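Vustmont Flat Sheet Set – Rose Print

Item 147. Sold by Tetetti Home Linens

Pale blue-grey ground, red roses, green leaves. Our oldest print and still the one people write in for. Woven for us by Turunen, cut and hemmed in our own shop.

What you get
Flat sheet
Fitted sheet (deep corners, fits mattresses up to 8 inches)
Two pillowcases, envelope end

Sizes: twin, full, queen. No king yet. Maybe October.

Wears well under daytime use – folding, sorting, jeans dumped on top, kids, the lot. Tight weave, so rivets and zippers don't snag it as easy as a jersey sheet.

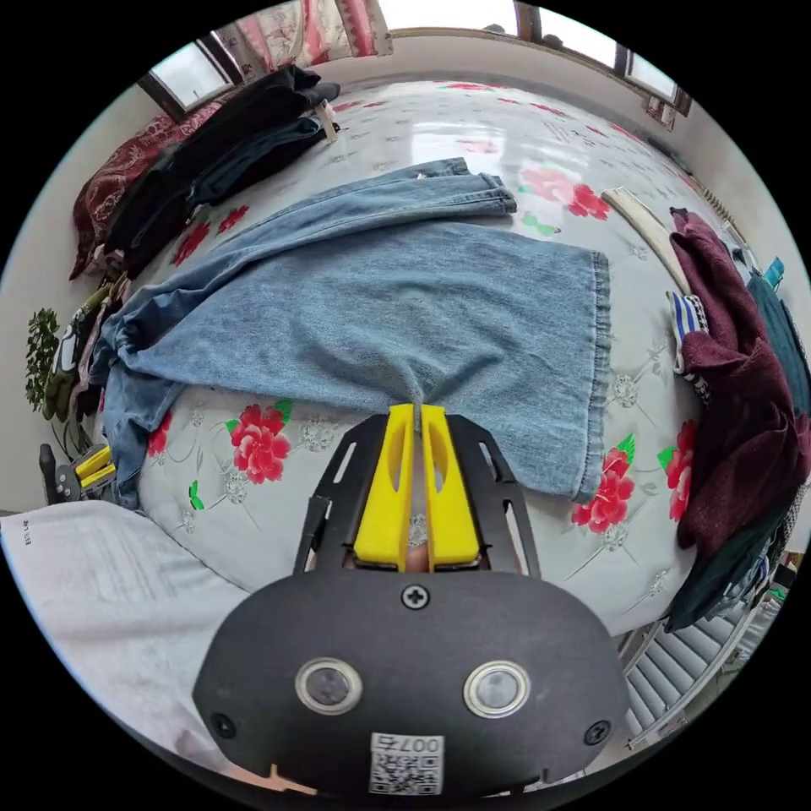
Washing

Warm wash, inside out first time. Wash alone the first time too, the red can let go a little.
Line dry or tumble low. Take out while slightly damp if you hate ironing.
No bleach. Not even the "color safe" kind, Joni Huttunen in our returns dept has a shelf of what that does.
Dark denim: new jeans bleed. Don't leave them on the sheet overnight if they are damp. Faded pairs are fine.
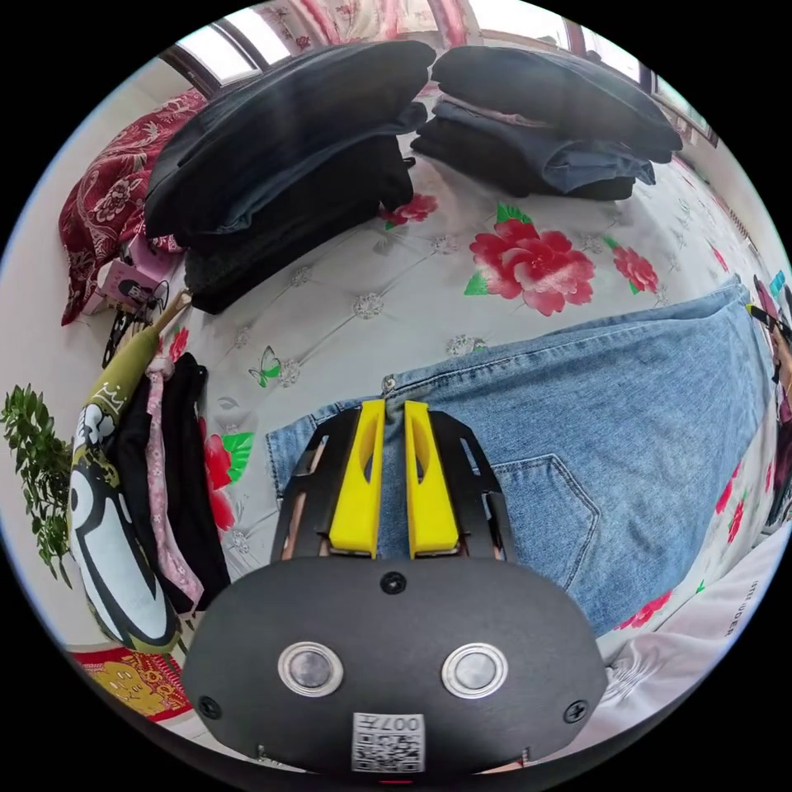

Pillowcases run a bit long on purpose. The envelope flap eats up the extra and the pillow stays put. If you want them shorter tell us in the order notes, Sirkka Rissanen does alterations on Tuesdays, no charge on full sets.

Changes to this item
Updated Saturday, April 13, 2019: new elastic on the fitted sheet, goes all the way round now insted of corners only. Old stock is sold out. Same price, $34 the twin set. Full and queen prices on the order form.

The Ganer stripe set is a differnt cloth, lighter, so don't mix them in one bed if weight bothers you. Ganer for summer, Vustmont the rest of the year – thats how most of our customers do it.
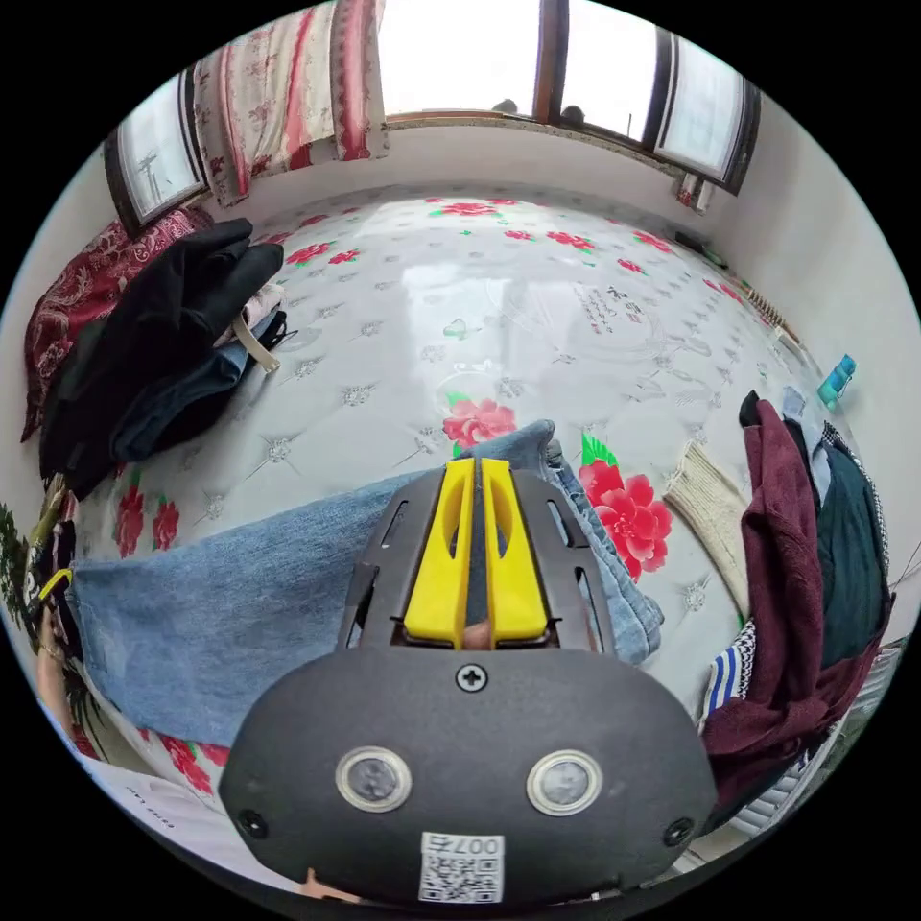

Shipping is flat rate in the lower 48. Orders in by noon go out same day, weekends excepted. Over 2000 of these sold so far, so if your size shows as out, leave your email, restocks are quick.

Returns: unwashed, in the bag, within 34 days. Washed sheets only if there is a fault in the seam or the print. Send a picture of the spot first.

Swatches free, one per household. Ask for Lenni Pesonen.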